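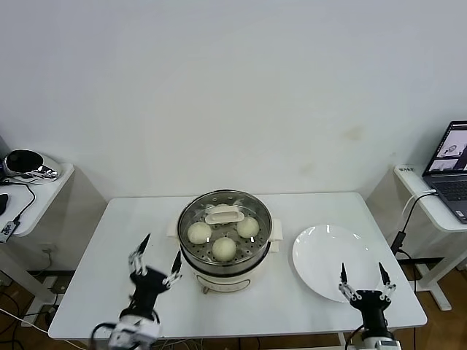 Last updated February 22, 2020

Kitchen > Small Appliances > Steamers & Hot Pots

51 shares | 3 comments

I held out on buying an electric steamer for years. I had a bamboo one that went moldy, then one of those folding metal petal things that pinched my fingers every single time, and I figured that was enough steaming equipment for one person. Then my sister moved to Enville and I stayed with her for two weeks in August, and she steamed something every single morning (buns, eggs, leftover rice, you name it!) and I came home and ordered the Mendusero.

So, it's a cream-colored electric base with a stainless steel steaming tier that sits on top, and a perforated tray to put your food on. The steel part is what sold me. I had a plastic one from Flomus in my cart for the longest time, and I just couldn't get past the idea of it smelling like fish forever.

Mostly I do buns. I buy the frozen ones and they go in straight from the bag, on little squares of parchment if I remember to cut them. Three is a comfortable load for me, and you want some room between them because they puff up and stick to each other, and then you rip the skin pulling them apart. They come out soft all the way through, no gummy bottoms. My microwave could never!

Now the gripes. The cord is short. I had to move my whole coffee setup down the counter so the steamer could be near the outlet. And it takes up a lot more space than I pictured, especially once you've got the lid off and need somewhere to set it down. That lid gets HOT and drips everywhere, so I keep a dish towel folded next to it. Tip it away from you when you lift it, please. I got my wrist good the first week.

Cleaning is fine. The steel wipes out easily with dish soap and a soft sponge, but you'll get white spots in the bottom if your water is hard like mine. A splash of vinegar, leave it while you eat, rinse. I wouldn't use anything scratchy on the inside, it's so nice and shiny and I'd like it to stay like that.
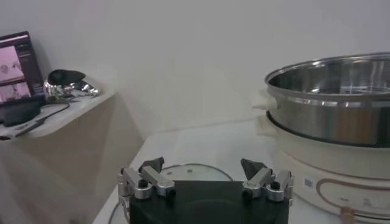
Annatjie Jacobs wrote to tell me she uses hers for soup more than anything: "I take the steaming part off and do noodles right in the pot at the table. Mine runs a bit fierce on high, so I start low and keep a kettle handy to top it up." I tried it with dumplings and cabbage and she's right about the kettle, I went through a lot of broth. It's a good dinner though, and I'm doing mushrooms next.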